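Filed under: Phones, Reviews, Mid-range

Trolness Four: notes after a month of daily use

The Trolness Four is the second handset the company has released in this market, and it is priced to compete with the Jonov range. This review unit was bought at retail in January and has served as the author's only telephone for the period under review.

Battery

Battery life is the strongest feature. The handset regularly reached 7 p.m. with charge in reserve, and light users may expect a second morning. Charging is slow by current standards, and no charger is supplied in the box.

Display and handling

The screen reaches a peak brightness of 1000 nits and remains legible outdoors. Colours are somewhat cool at the default setting. At 304 grams with the supplied case, the handset is heavy, and readers with smaller hands should try one in a store before ordering.
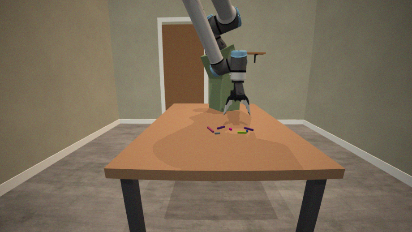 Software

Updates are promised for 4 years. The Randari launcher is installed by default and cannot be removed, although it may be disabled in the settings menu.

12 comments | 31 shares

We use cookies to improve your visit. Accept | Manage preferences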